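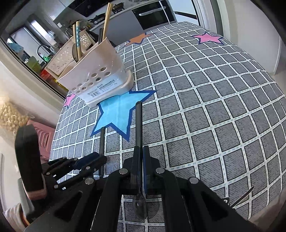

4.2 Sorting and Putting Away Utensils

The second group of tasks concerns the handling of small kitchen tools. A person who clears a table after a meal picks up spoons, chopsticks and knives, turns each one so that the handle points down, and drops it into a holder. Few adults would call this skilled work. In the Skerstead trials it produced more failures than any other household chore we tested, including the folding of towels (Section 4.1), and we therefore report it at greater length.

Demonstrations were recorded by people using hand-held grippers in furnished homes. The recordings were then used to train the Kimow policy, which ran on a fixed arm at the Skarness site. We collected 300 demonstrations of utensil placement. A further 46 were set aside for review and played no part in training. All object layouts were left as the residents of each home preferred, and operators were asked to avoid tidying the table before they began.

Figure 4 gives the view from the gripper in one of these homes. The target is a white plastic holder with two compartments, already occupied by several chopsticks and a utensil with a dark handle. Three properties of this setting recur across the data. The first is that the tool itself hides much of the work. The bowl of a clear spoon lies partly behind the body of the gripper, and the lines of the tablecloth can be seen through it. A system that looks for the edge of the spoon has little to go on in such a view, and most of our detection errors involved clear plastic.

The second property is visual clutter that has no bearing on the task. The cloth in Figure 4 carries a white grid and large colored stars, and the wide lens bends the grid strongly toward the edges of the view. Earlier work at Ogilvie used plain table surfaces. When we tested a policy trained only on plain surfaces, it often reached for printed shapes. Training on mixed surfaces removed most of these errors. It did not remove them all, and the remaining cases were concentrated near the edges of the view, where distortion is greatest.

The third property is that the goal changes as the work proceeds. An empty compartment will accept a spoon at almost any angle. Once long chopsticks lean across the opening, the same motion may strike them and push the holder over. Human operators dealt with this by slowing down and using the spoon to nudge the other utensils aside. The policy copied the slower approach but seldom the nudge. We believe that the nudge depends on a sense of contact force, and our recordings contain no force signal.

Failures were assigned to one of 2 classes. A grasp failure was recorded if the utensil was missed, dropped or held in such a way that it could not be turned upright. A placement failure was recorded if the utensil was held correctly and did not come to rest inside the holder. Grasp failures were more common with thin items lying flat on cloth, where the fingers tended to pinch the fabric along with the handle. Placement failures were more common when the holder was already in use. Each trial allowed 2 attempts before it was marked as failed, and an operator reset the table between trials.

These results bear on the wider question raised in Section 1. Under the conditions tested, a machine can put away a single rigid utensil on an uncluttered surface with little supervision. We would not extend that claim to an ordinary kitchen table after a meal. The motions involved are well within the reach of present hardware, and the arm at Skarness did not fail for lack of speed or strength. The limits lie in perception of clear objects and in the response to light contact. The shop-floor trials in Section 5 present a different balance, as bins and fixtures there stay in known positions and parts are of uniform finish.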